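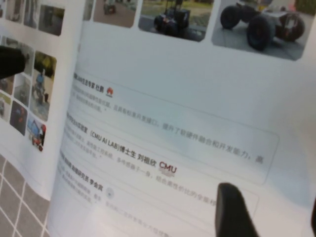
An open booklet with rounded photographs along the top of the right-hand page.

Print & Production
Search this site Enter keywords

Glossy Stock and the Short Run

Coated paper is sold by finish, weight and brightness, and most buyers of short-run booklets specify only the first. At Najjar, a print shop in Koruvia that handles jobs of up to 1000 copies, production manager Tarek Abou Jaoude asks for all three before he quotes a price.

Gloss coating fills the spaces between fibers with a mineral layer, which is then polished between rollers. Ink dries near the surface, so halftone dots keep their edges and dark areas hold more density. The cost is glare. Body text on a gloss page is harder to read under a single overhead light, and Abou Jaoude advises a satin sheet for anything with long paragraphs.

Grain direction causes more rejected jobs than finish does. Fibers line up with the travel of the paper machine, and a sheet folds cleanly along that line. Folded across it, a heavy coated sheet cracks at the spine and the booklet will not lie flat. The Jinis catalog, printed in April, was rerun for this fault after the sheets were cut the wrong way from the parent stock.

Page count matters as well. A saddle-stitched booklet is built in multiples of four. Past 60 pages on a coated text weight, the inner leaves push out beyond the outer ones, an effect called creep, and the face trim takes more from the center spread than from the cover. Page numbers set too close to the outer margin can be lost. Najjar keeps them at least 8 millimeters in.

Drying time is the last item on the job ticket. Sheets printed by offset at the Skuluvgate plant stand for 21 hours before folding. Abou Jaoude has been asked to shorten that. He has declined, citing marks transferred to facing pages on jobs with solid black areas.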